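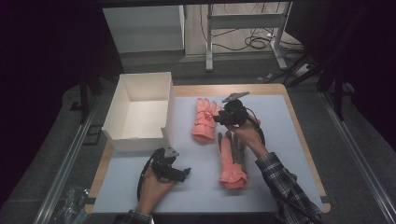 Figure 4.1 A pair of gloves and an open box on a table.

Chapter 4
Packing Soft Goods

Pick up a pair of work gloves and try to lay them perfectly flat. The fingers spread, the cuffs puff up, and the moment you let go, one thumb swings out to the side. Soft goods are wonderful to pack for exactly this reason! A brick has one shape, but a glove has dozens, and you get to choose which one goes in the box.

Look again at Figure 4.1. One glove shows coral pink all over, while the other has its dark gray palm and fingers in view. Both point the same way, toward the back of the table, so their cuffs both face the near side. Gathered cuffs like these take up more room than you might guess, and in Section 4.2 we will measure how much (bring a ruler and a pair of your own).

Svenja Kälin ran the packing room at Zwahlen, a small mail-order house for garden clothing, and her notebooks are a treasure for anyone who likes this subject. In May, her busiest month, the room sent out around 2,000 pairs. She tried nesting one glove inside the other, rolling them from the fingertips, and stacking them palm to palm with the cuffs at opposite ends. The last method let her fit 300 pairs into a shipping crate that had been getting far fewer, and you will try all three in Activity 4A.

We begin with the box itself: its walls, its floor, and the space that soft things leave behind in the corners. Then we move on to folding, pairing, and the order in which pieces go in.

Words to know in this chapter: soft goods, cuff, nesting, fill, headspace.

Before you read on, find a small open box at home and a pair of gloves or thick socks. Sketch how you would place them, and keep the sketch for Section 4.5.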